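Home Files Issues Wiki Log in

# joller-box-set

posted April, by the Wemau robotics club (data team)

Data card for the club's two-hand box set. First draft, will fix typos later.

## What it is

Recordings of people working with a clear plastic box using two handheld grippers, one in each hand. Made for the Renaud student project. Training code is in the Drivel repo, not here.

## Contents

- 1000 episodes, train
- 24 episodes, held out. do not train on these
- 10 episodes flagged bad, in /rejects, kept so you can test your filters
- left and right gripper streams, plus head view
- one text label per episode

## Setup

White board on a wood tabletop, black grippers, both on cables. Blue stuff in the lower part of the box so its easier to find against the white. Keep the left cable along the sleeve, and don't let the right one drag over the board. Long sleeves fine. Bracelets fine too, we didn't ask anyone to take them off.
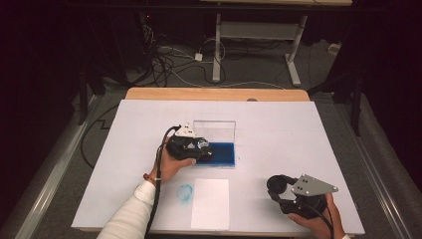 ## Known problems

- clear walls: depth is junk above the blue part. Mask it or use color only
- smudges on the board, so a plain background subtract leaves specks
- left and right clocks drift. sync.py fixes most of it, run it before anything else
- labels were typed by hand, so "box" and "tub" both show up for the same thing. Merge them
- room lights are low behind the table, expect noise back there

## Loading

Unzip, then run load.py with the folder name. Needs 2000 MB free or it quits halfway with no mesage. Set side=left or side=right if you only want one hand.

## Not done yet

Second object. Better labels. A split by person, right now the same people are in train and held out so don't brag about your score.

## License

Class and club use. Ask before reposting.

Comments (3)

gripfan: does sync.py work if I only load one side?

wemau-data: yes but it does nothing, skip it

tubmaster: load.py died halfway for me, was disk space. maybe print something??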